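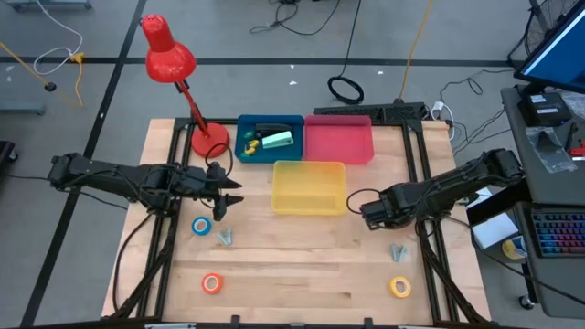

Everything on a desk already knows which bin it belongs in, according to Hafþór Gunnlaugsson, and the only job left to us was to stop arguing with it.

I had been arguing with it since breakfast. I had also been arguing with Hafþór, which was easier, as he stopped to listen.

"Then where does the tape go?" I said.

"Where do you think it goes?"

"I think it goes in a drawer."

He wrote that down. He had a notebook for things I said, and I had not yet been allowed to read it. He closed it over his pencil and looked at the table with his head tilted, like a man waiting on a soufflé.

My sister had signed me up. She ran the Kidcombe shop out of the front half of the building, greeting cards and ribbon mostly, and the back half had been filling up for years with whatever didn't sell or had lost its package. In July she'd paid Hafþór 710 dollars for what his letter called a settling. I asked her what got settled. She said the room did. I asked what happened if the room stayed as it was, and she said I had a very negative way of standing in a doorway.

So there were the bins, teal and pink and yellow, and there was the red lamp he had carried in under his arm and put up at the corner, and there was a butcher-block table I'd always liked because you could drop things on it. The method was called Prevetti. I had looked for a person named Prevetti and found none. When I brought this up, Hafþór said that it was a town, and later that same morning he said it was a verb.

"Teal is for holding," he explained. "Pink is for letting go. Yellow is for not yet."

"And what's gone into pink?"

"It's early."

"What's gone into yellow?"

"You're hurrying it."

Teal was doing fine. Teal had the black stapler and the mint-green one leaning in front of it, and some small yellow odds and ends off to the side that I'd have thrown out without a thought.

"Why do you call it a stapler?" he asked me.

"Because it looks like one."

"But have you seen it staple?"

I hadn't. I will admit that bothered me for longer than it should have. I reached over to settle the question and he put a hand on my sleeve, gently. The things in teal were holding, he said, and were not to be tested.

"If it doesn't staple, why are we holding it?"

He wrote that down too.

My sister came back at lunch with sandwiches from Bako and stood there chewing and admiring. She said it felt lighter in there already. I pointed out that two of the three bins had nothing in them. She said that was probably what she was feeling.

"The tape is still out," I said. "The clips are still out. You could have bought a drawer for 10 dollars."

"We had a drawer," she said.

We did have a drawer. I'd forgotten. It was a deep one, in our mother's kitchen, and it held tape and string and birthday candles and dead pens, and you had to push your hand flat inside and press down before it would open the rest of the way. When the house was sold neither of us wanted to do the drawer. I told her I'd done it. What I did was tip it into a bag and carry the bag to the car, and then I drove around with it until spring. I never told her where it went after that. I'd like to say I remembered.

"You had a drawer," Hafþór said, and turned to a clean page.

"Everybody had a drawer. Don't write that down."

He put the pencil behind his ear. I'll give him that.

After lunch we did the tape. He had me choose a roll, and I chose the blue one, being nearest, and he asked what I noticed. I said it was tape. He asked what else. I said it was blue, and that at his rates I was prepared to go on noticing this all afternoon. My sister kicked me in the ankle.

"Is it holding, letting go or not yet?"

"It's tape, Hafþór. It's whichever one means I can find it when a box needs closing."

"So you'll want to close a box."

"At some point in my life, yes."

"Not yet, then," he said, delighted, and held out the yellow bin to me like a collection plate.

I looked at it. I don't know what I had against the yellow bin. You could see light through it. It would have cost me nothing to drop the tape in and go home, and I'd have been through the orange and the yellow rolls as well before the coffee got cold. My sister had stopped chewing.

"Did you really do the drawer?" she said.

I said of course I'd done the drawer.

"I only ask because the candle holders were in it. Those little plastic ones. I went looking for them when Dad turned seventy."

"You never said."

"You'd told me you did it."

Hafþór moved away then and became interested in the lamp. He bent the stem a little and bent it back. I had been suspicious of that lamp all day, partly because Bikano sold one just like it and I'd seen his name on their flyer, under a paragraph on the healing properties of red. I had planned to raise that at the end, in front of my sister, with the flyer in my hand. It was folded in my back pocket. I'd underlined things.

"They're in a bag," I told her. "I think they're in a bag. There's a storage place by the highway, and I've been paying them."

"Since the house?"

"It's a small unit."

She asked how much a month and I told her, and she sat down on the step stool and worked it out on her fingers, and then gave up on her fingers. I still had the blue tape. I'd got it over my thumb somehow and was turning it.

"What else is in there?"

"Just the bag."

"A whole unit," she said. "For a bag."

Hafþór cleared his throat and said the session could run over, if we liked, at no charge. I said I'd want that in writing. He tore a page out of the notebook and wrote it, and signed it, and when I turned the page over, the other side said *drawer*, in pencil, with a line under it, from that morning, when all I'd meant was somewhere to put the tape.

I don't believe in the bins. I said so in the car, and my sister said fine, and which exit was it, and did I have the key.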